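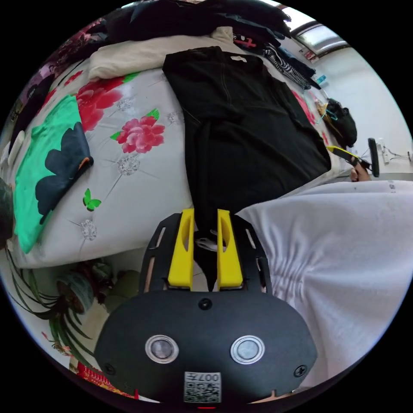
Serkgate hand-held gripper pair, review thread (1/15)
Hollis Yazzie

Three weeks with the two-unit kit, all of it on clothes. Posting notes as I go through my log. Paid full price through Trulteneck, no discount, no loaner.

2/15
What you get: two hand-held units, two chargers, a hard case, spare finger pads and a licence for the Durkumum export software. You hold one in each hand, do the task yourself, and the recordings go off to train a policy for a real arm. No arm is included. If you want one, that's a separate quote and a much longer conversation.

3/15
Fingers first. They're yellow, with an oval window through each one. The cutouts let the finger bend around what it's holding. On a single layer of jersey the grip is good. On a folded hem with four layers the tips splay a bit and you need to squeeze harder than feels natural.

4/15
Black clothing is where I expected trouble. A black top on a printed bedsheet is fine, because the outline stands out against the pale grey. Black on a heap of other dark clothes is poor. I could find the edge by eye. Whether a policy can is another question, and my first trained model could not.

5/15
Tags are useful. A white inner label near the collar gives you a fixed point on an otherwise featureless garment. I now start every dark top with the label facing up. It's a cheat, so I also log a set with the label hidden and keep it in its own folder.

6/15
Patterned bedding. The sales sheet recommends a plain surface. I ignored it and used big pink-red flowers. Tracking held up better on the print than on the plain white sheet I tried the next day, where it drifted 3 cm over one long fold. More texture, more for the tracker to hold on to.

7/15
Weight. The units are front-heavy. Forty minutes is my limit before my wrists complain, and the last ten of those produce sloppy closes that I end up deleting. Imani Obi has smaller hands than I do and stopped at 25. Serkgate should move the battery back toward the grip.

8/15
Numbers from the log. 76 recordings of folding a T-shirt. 2 dropped out partway with a sync error between left and right. Both were the same morning, and both cleared after I restarted the pair. I haven't seen it since the November firmware.

9/15
Trigger feel: linear, short travel, slight click at full close. The click is a mistake. You learn to go all the way to it every time, so the data is full of hard pinches where a light one would do. There's a setting to soften it. It's buried under Device > Haptics > Advanced and resets when you update.

10/15
Two-handed work is the reason to buy the pair over a single unit. One hand holds the collar, the other runs down the side seam. With one unit you end up pinning cloth with your elbow, and then your elbow is in the training data.

11/15
Screws. The housing screws worked slightly loose on my left unit in week two. The fix is a quarter turn with a small driver. I check them each morning now. A dab of thread lock at the factory would cost next to nothing.

12/15
Export. Durkumum writes one folder per recording: video, pose, finger width, timestamps. The format is documented and the documentation is right, which I checked against the raw files. Upload is slow. I leave it going overnight and it's usually done by 7 am.

13/15
Support. Asked two questions. The first got a proper reply from an engineer the same afternoon. The second, on finger replacement, got a link to the manual page I had quoted in my question. Spare fingers are sold in sets of four only.

14/15
Compared with the Crenshaw unit I used last year: Crenshaw is lighter and has the better trigger. Its fingers are stiffer and slide off thin fabric, and the tracker lost its place whenever I leaned over the bed. For clothes I'd take the Serkgate. For kitchen jobs with hard handles, the Crenshaw.

15/15
Keeping it. Next batch is trousers and anything with a drawstring. I'll post the failure rate by garment colour once I have enough dark items logged to make the split worth reading. If anyone has run these on towels, send me your finger width settings, mine are all over the place.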